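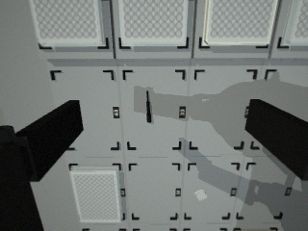 The planning group at Folinwood spent most of last year on a task that any laboratory assistant performs without thought: moving a microplate from one place on a deck to another. Its software, Staten, receives a list of transfers and decides the order in which they are made, the path of the arm and the width to which the gripper opens.

Development is carried out in simulation. By September the group had assembled 1381 deck layouts, in which plates stand in different positions and some positions are left free. Staten produced a complete plan for all but 345 of them. Esben Juhl, who leads the work, regards the failures as the more useful set. Almost all involved a plate with close neighbours, where the planner could find a grasp but no safe approach for the fingers.

The present version therefore plans backwards. It first settles how the gripper will leave the destination, then how it will arrive – and only then selects a grasp at the source. Planning takes 9 seconds for a typical list, against 2 under the earlier method, and the group considers the delay acceptable.

Perception remains a separate matter. Shadows cast by the arm move with it, and the plate detector, developed at Stumbridge, is now tested under varied lighting before each release.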